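Why does a long path look as if it comes to a point?

Perspective and paths, for readers aged 9 to 12
Written by Johanna Widmer. Diagrams checked by Riku Fukuda.

A footpath is built with two edges that stay the same distance apart. Edges like these are called parallel, and parallel lines never meet. If you stand on a straight footpath and look along it, the edges seem to meet anyway. The point where they seem to meet is called the vanishing point.

The cause is the angle at your eye. Light travels from each edge of the path to your eye in a straight line. When the edges are close to you, the angle between those two lines is wide, and the path fills a large part of your view. When they are far away, the angle is small. A path 3 metres wide takes up 60 times less of your view at 60 metres than it does at 1 metre.

Fence posts follow the same rule. The posts may all be one height, but each one looks shorter than the one before it. The gaps between them appear to shrink as well. 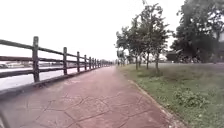
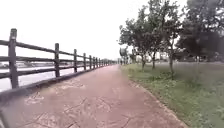
The fence is on the left in both photographs, with three rails.

Reading time: 3 minutes

Horizontal rails are useful for finding a vanishing point. The top rail of a fence like this one is above the eye level of the camera, so it appears to slope down as it gets farther away. A line below eye level does the reverse and appears to climb. Neither line is really sloping if the ground is flat. The height at which such lines would meet is the eye level of the viewer, and artists call it the horizon line.

Texture changes with distance too. The surface of the path has thin, dark lines in it. They are easy to pick out in the nearest part and hard to pick out farther along. Each patch of ground takes up less and less of the view, until the lines are too fine to see. The colour then looks smooth.

What is stamped concrete?

Stamped concrete is ordinary concrete with a pattern pressed into it before it sets. Colour can be mixed in or spread on top -- reds, browns and greys are common. A rubber mat with a raised pattern is laid on the soft concrete and pushed down. When the mat is lifted, the grooves stay behind. They can imitate the joints between flat stones, although the path is one slab.

Try it yourself

You will need a ruler, a pencil and a helper.

1. Ask your helper to stand 5 metres away.
2. Hold the ruler upright at arm's length and close one eye.
3. Measure how tall your helper looks, in millimetres.
4. Repeat at 10 metres and at 20 metres.

Each time the distance doubles, the measurement should drop by half. Sota Kamata, aged 10, recorded 200 mm, then 100 mm, then 51 mm. The last number is slightly too large -- a small error is normal when you are reading a ruler with one eye.

Words to know

Parallel: always the same distance apart.
Vanishing point: the place where parallel lines seem to meet.
Horizon line: the level of the viewer's eye.
Curb: a low raised edge beside a path or road.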